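I have been putting off the toy sort since November, and this week I finally got stuck into it! If you've read this blog for a while you'll know how I feel about tubs. I love a tub. The trouble is that once you own enough of them, things go in and never come out, and the hallway cupboard here at Zeltolham had reached the point where the door wouldn't close without a hip.

So I made myself a rule. Tip out 10 things, sort 10 things, have a cup of tea, start again. It worked a treat. By lunchtime I'd been through 108 bits and pieces (yes, I kept a tally on the back of an envelope, it was the only way to keep going) and I was having a ridiculously good time. There is so much colour in old toys. I'd forgotten how cheerful a plain grey bin looks with a few bright things in the bottom of it.

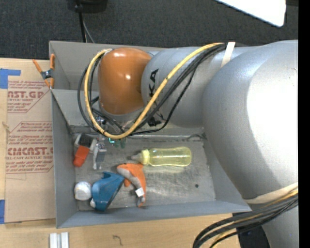

Leaping dolphin, yellow-topped bottle and friends in the grey bin.

The dolphin is my favourite by a mile. Orange with a white belly, and still with a little white tag near its tail – I've always been a tag leaver, much to my sister's despair. The blue figure with the round white head is a close second. And I do have a soft spot for a baby bottle in among the toys, as every dolls' tea party we ever held needed one.

My sorting piles, for anyone who wants to have a go: keep, pass on, wash first, and "ask Gediminas". That last one is for Gediminas Rätsep over in Flastthorpe, who mends toys at his kitchen table and gets a gleam in his eye over anything with a wheel missing. He took 5 things off me last time and I got a very nice jar of plum jam in return.

Washing is just warm water, a drop of dish soap and an old toothbrush for the seams. Soft toys get their own load, and I dry them flat on a towel, turning them after 2 hours or so.

Next up is the jigsaw shelf, and I'm already dreading the sky pieces. If anybody near Gudergate is after wooden blocks, leave me a comment, I have a whole bag ready to go!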